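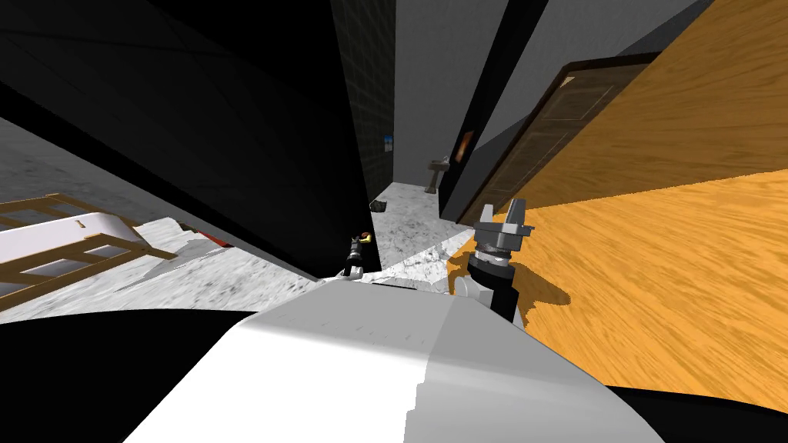

2. Simulated house and robot

For this project we did not have a real robot at home, and the school laboratory was closed for most of the work. So all tests were made in a simulated house. The house has a corridor with a small white sink at the end of it, a room with a bed, and floors of two types, wood and marble. The robot has two arms, and each arm has a gripper at the end.

The view used by our program comes from the robot itself, so parts of its own body are always near. When the robot is tilted, the whole house is tilted too. At first I did not consider this as a problem. Later I understood that it is one of the main difficulties, and I come back to it in section 4.

3. Chores

My supervisor, Ginette Mallet, asked me to choose chores which a person does every day without thinking. I chose these:

Pick up a small object from the floor
Open a door that is closed but not locked
Bring an object from the bedroom to the sink
Straighten the cover on a bed

The control program is based on Pollia, which was written by the students of the year before. I changed the part for planning the path and I wrote a new part for the grippers. The part for recognizing objects I left as it was.

Each chore was tried 160 times, with the start position of the robot changed every time. One try was stopped after 25 steps without progress. The training used 1,541 short recordings of a person who guides the arms by hand control. I wanted to have more of them, but recording is slow work and it makes the eyes tired.

4. Results

Picking up from the floor was the best chore. The robot could do it in more than half of the tries. Most failures came with dark objects on the streaked or veined floor, where the program confused the object with a shadow.

The door was more difficult. The robot found the door almost always, but it often closed the gripper too early, before the handle was between the fingers. When it had the handle, it pulled in a straight line and not in a curve, and then the handle slipped out.

Bringing an object to the sink failed mostly in the corridor. It is narrow, and the arms are wide when they are not folded. I added a rule that the arms must be folded before the robot enters. After this rule it touched the wall less, but it also dropped the object more often.

The bed cover did not work at all. I stopped this chore after the first day of tests and did not change the program for it.

In all chores the results became worse when the view was strongly tilted. I tried to turn the image back to level before the recognition. This helped for the floor chore and made no clear difference for the door.

5. Can a machine do the housework?

With my results I must answer: not yet, or only a small part of it. A person in the family would not wait so long for one object to be picked up. Also the simulated house is easier than a real one, as nobody walks through it and the furniture stays in its place.

For the next student I recommend to begin with the gripper timing, and to make the recordings in more than one house. My files and notes are in the Adthorpe folder, last changed on 10 January 2021.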